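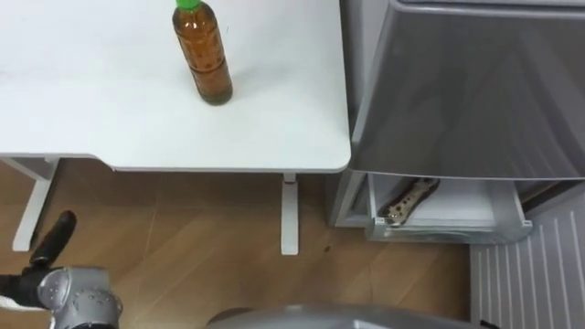

Head camera view, fridge station, left arm. Lower drawer out, one bottle on the table.

Yimer Two-Finger Gripper, long-finger version
Tested against: Protico Standard and Rerano Soft
Status: in stock, sold singly or as a matched pair
Price: 433 each, fingers included, wrist adapter extra

We sell this gripper, so take the enthusiasm of any reseller with a pinch of salt, ours included. The maker's sheet calls it "ready for every household task." We have heard that before. We put a pair on our two-arm test machine and gave them kitchen work, mostly at a table and a refrigerator with a low freezer compartment, and the notes below are what we'd want to read before spending the money.

What the sheet says
Opening and closing time: "instant." We don't know what that means and the maker didn't answer when we asked.
Rated payload: 2 kg. Believable for a bottle gripped around the middle. We would not try it with anything held by one corner.
Service interval: 800 hours. Our pair has run 400, so we can't confirm the figure yet.
Control: the maker's own box, or a Bakau controller with the right cable. The cable is not in the package.

What we found
The long fingers are the selling point and they do help. A short, stubby gripper has to bring its whole housing down into a drawer before it can close on anything, and the housing is usually what hits first. With the Yimer you get the tips in while the wrist stays higher up. The Protico Standard never felt comfortable in the same spot, and we ended up changing the approach angle for it several times.

The long fingers also bend. It isn't much, but put a heavy load at the tips and you can see the object sag before the grip settles. If your software decides where something is from the finger position alone, expect it to be wrong by a little, and wrong in a different direction each time. The Rerano Soft sags more, to be fair, though its maker at least says so in the manual.

Smooth plastic is the weak point. A full drink bottle with some shape to its sides is fine. Shiny food wrapping is another matter, as the pads want to slide along it before they bite. The optional rubber pads improve this and should have been in the box to begin with.

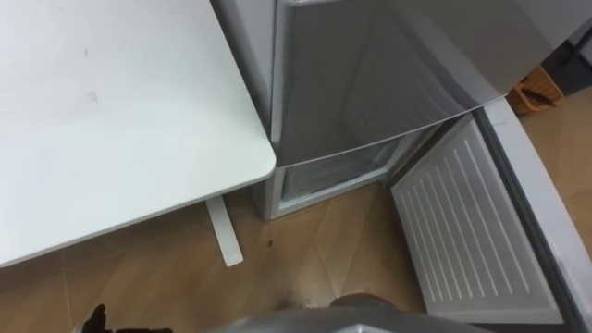

Reach near the floor deserves its own paragraph, because most demo videos stay at table height. A low freezer puts the arm close to the end of its travel, and an open door with a ridged inner panel leaves less room to turn the wrist than you'd guess from the drawings. Measure your own appliance first. We'd also check what the head camera sees at that height - on our setup the arm's own housing takes up part of the view just when you want to see the fingertips. A wrist camera is the usual cure. The Yimer has screw holes for one, but they sit on the outer side only, so a left and right pair need two different brackets.

Noise is low. Heat was no problem in our use. The finish on the housing picks up marks quickly, if you care about that sort of thing.

How it compares
Protico Standard: stiffer, shorter, better documented. Buy it for table work.
Rerano Soft: kinder to fragile items, slower, and the pads wear out.
Yimer long-finger: best of the three for drawers and shelves, second best at most other things.

Would we buy it ourselves? For a low drawer, yes. For general use we'd still pick the Protico and put up with the awkward angles. The "every household task" line should come off the box.

In the package: gripper, one pair of long fingers, hex key, printed quick start sheet.
Not in the package: Bakau cable, rubber pads, camera brackets, wrist adapter.
Returns are accepted on unopened units. Once the fingers have been mounted we treat the gripper as used. The next shipment is due in May.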